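租一台桌面机械臂，先试六周：访Dratus套件的产品负责人

Urska的办公室在一栋旧厂房的二层，进门是库房，货架上码着还没发出去的箱子。箱子里装的是Dratus，一套面向高校课题组和小型研发团队的桌面机械臂套件，今年春天开始对外出租。产品负责人从第一版样机起就在做这件事，采访约在下午，谈了九十分钟，中间被客户电话打断两次。

我先问的是价格，因为读者来信问得最多的也是价格。对方没有给出统一报价，说要看租期和配件。“我们现在不单卖手臂，只按套出。一套里有手臂、夹爪、围板、线缆，还有Mathur的软件授权。短租最少六周，再短我们跑一趟调试就不划算了，客户也学不到什么。”

六周之后客户可以续租，也可以折价买断。买断时，已付租金能抵掉一部分。至于抵多少，合同里按月写明，负责人不愿意在采访里说具体比例，理由是每家学校的采购流程不同，说了容易引起误会。

Mathur是套件里的控制软件，负责录制动作、回放动作，以及把录下来的数据整理成可以训练的格式。它由Urska自己的软件组开发，和手臂分开升级。“有客户已经有自己的手臂，只想要软件，我们也谈过几家。现在的答复是可以，但是不保证延迟。我们只在自己的硬件上测过延迟。”

说到安装，负责人讲得比较细。桌子由客户自备，桌面要平，能承受夹具的力，边缘要留出固定的位置。很多人把手臂装好就开始录，过几天才发现桌子会晃，前面录的全部作废。现在发货单里附了一张检查表，一共12项，第一项就是推一下桌子。

“听起来很傻，但是这一项拦下来的问题最多。”

另一项容易被忽略的是线缆。手臂转动时线会跟着走，留得太短会拉扯接头，留得太长又会扫到物体。套件的说明书里有建议长度，不过不同的安装高度差别很大，最后还是靠现场调。工程师上门时，会让手臂把整个工作范围走一遍，看线在每个极限位置的状态，然后再扎紧。

我问为什么不把线全部走到手臂内部。回答是考虑过，成本会上去，维修也麻烦。“线是耗材。外面走线，学生自己就能换，拧几颗螺丝的事。走到里面就得寄回来，一来一回，课题就停在那里。”
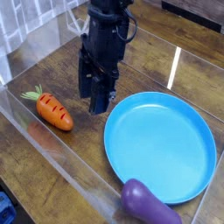 Dratus面向的第一类任务是抓取和放置，标准练习是让手臂把一件东西从桌上夹起来，放进指定的容器。这类任务看着简单，却能把一套系统的大部分毛病暴露出来：夹爪对不准，高度算错，松手太早，容器被碰歪。负责人习惯用玩具蔬菜给新客户讲课，胡萝卜和茄子各有各的难处。胡萝卜一头粗一头尖，还带着一簇叶子，夹在哪里需要想一想；茄子圆滚滚的，表面又光又亮，如果还紧挨着浅蓝色圆盘的外沿，两根手指张开以后往哪里下，学员的答案常常不一样。“我会先让他们别碰控制器，就看着桌子说，你打算从哪边下去。说不清楚的人，录出来的动作一般也不稳。”

套件配的是平行夹爪，两根手指，一开一合。也有客户问能不能换成多指手或者吸盘。吸盘可以，接口已经留好，配件要另租。多指手目前不支持，负责人说短期内也没有计划。“我们的客户里，十家有九家连两根手指的数据都还没录够。”这句话说完，负责人又补充说这只是个说法，让我不要当成统计。

围板是客户意见最多的部件。有机械臂经验的人觉得碍事，伸手摆东西不方便；第一次用的人反而很喜欢。围板用透明材料，是为了让站在旁边的人看得见里面。代价是反光。灯的位置不对，板子上会出现一道亮条，靠近板子的物体也会在上面留下倒影，对依赖视觉的模型来说是干扰。

我问这算不算产品缺陷。负责人想了一会儿，说要看用途。“如果你的模型以后要在真实的房间里用，那房间里也有玻璃，也有反光。你把它全消掉，录出来的数据很干净，换个地方就不行了。但是如果你在做对比实验，要控制变量，那这个反光就很烦。我们的建议是调灯，或者贴哑光膜。膜可以找我们要，不收钱。”

采访前，我联系过一个租用过Dratus的课题组。他们的评价总体是正面的，认为上手快，录制流程顺，文档写得清楚。抱怨集中在两处：一是软件更新后有一段时间，旧的录制文件打不开；二是备用手指到货慢，等了7天。

负责人承认两件事都发生过。文件格式的问题出在一次大版本更新，后来补了转换工具，现在每次更新前会先在旧文件上跑一遍。备用手指的问题是库存没有备足，现在每套出货时多放一对，放在夹爪盒子的下层。“有的客户没翻到下层，又打电话来要。我们打算把盒子上的字印大一点。”

关于数据归属，Urska的做法是不收集。Mathur默认把录制内容存在客户自己的电脑上，不上传。客户如果愿意分享，可以另签一份协议，换取租金减免。到目前为止，签的人不多，主要是学校的成果归属审批比较慢。

我又问到耐用性。租赁的设备要在不同客户之间流转，磨损比自用的快。负责人说，每套退回来以后会拆开检查，关节间隙、手指的平行度、接头的松紧都要重新量，不合格的部件换掉再出。外壳上的划痕不处理。“划痕不影响用。要是每次都换外壳，租金就不是现在这个数了。”

哪些人不适合租？对方的回答很直接：想搬重物的，想连续运转做生产的，还有希望装好之后不用人管的。这套设备是给研究和教学用的，现场需要有人看着。之前有一家做分拣的公司来问，谈到一半，负责人建议他们去找工业设备供应商，合同没有签。

下一个产品叫Modden，是给双臂操作准备的底座和同步模块，可以把两套Dratus装在同一张桌子上。样机已经有了，放在隔壁房间，采访当天没有开放参观。发布时间没有定，负责人只说不会早于九月，理由是同步模块还要再测一轮，两条手臂靠近时的避让还不够可靠。已经租了单臂的客户届时可以加租第二套，原来的围板要换成加宽的尺寸，桌子也得重新量。

有意试租的读者可以通过Urska的网站预约演示，线上线下都可以。线下演示需要自带任务，最好把要抓的东西一起带过去。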